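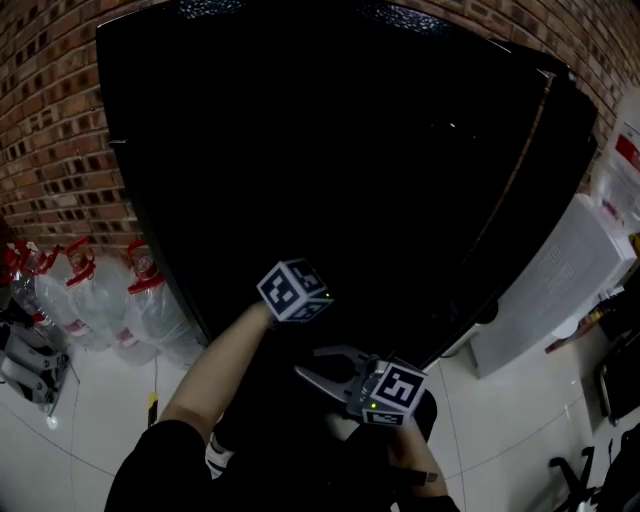 Inès Perrin asked whether the hand-held gripper data would train a policy without any arm time at all. For picking bottles and pulling doors, yes. For anything with a twist in it, we still add arm demonstrations.

Judura hand-held gripper, research set

The Judura set records manipulation demonstrations in homes and shops, with no robot on site. The operator holds a gripper with two curved fingers and wears a head camera with a fisheye lens. Cube markers with printed patterns, one on the wrist and one on the gripper body, give the pose of each in the head view.

What the method gives
In our December trial, Gwenaël Ferrand and Perrine Marty recorded 1,327 demonstrations in 4 apartments. A policy trained on them alone finished over 70 percent of its test runs on a Burix arm. Most failures came from lost tracking – the gripper cube was hidden behind the forearm, or the light was too low for the pattern to read.

In the box
Gripper with light gray fingers
2 cube markers, white, with green LED
Head mount and lens
Calibration board
Jirer export software, single-lab license

Glossy black surfaces and white tile are fine as backgrounds. Recalibrate after any finger change.

Page updated 07/07/2023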